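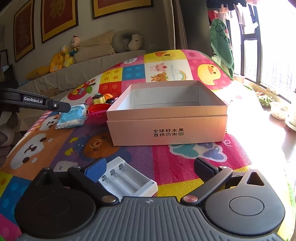

Cleaning Up the Playroom Floor

Jun 25, 2020

A play mat collects more than toys. By the end of a week ours has packaging, baskets and battery parts on it, and the mat can't be wiped until all of that is somewhere else. I do it in this order.

Batteries first. Anything that holds or charges them goes on a high shelf, even when it's empty. Loose cells go in a lidded tin, out of reach - button cells especially. If a spring contact looks dull or crusty, rub it with a cotton swab dipped in white vinegar, then let it dry overnight before you put a battery near it.

Cardboard boxes next. A sturdy fruit box is worth keeping if the bottom is flat and the corners are tight. Check for juice stains and throw it out if you find any, as they draw ants. Ours hold puzzles and train track. A 38 cm box fits under the low bench with room to get your hand in.

Plastic baskets with slots are good for blocks and balls but not for crayons or beads, which fall through. Rinse them in the tub and stand them upside down to drain.

Now the mat. Shake it outside, then wipe with warm water and a few drops of dish soap. Skip bleach, it fades the print. Go over it again with plain water and leave it flat until both sides are dry. Rolling it up damp in January gave us mildew along one edge, and that never came out.

The whole job takes 48 minutes if the kids are out of the house.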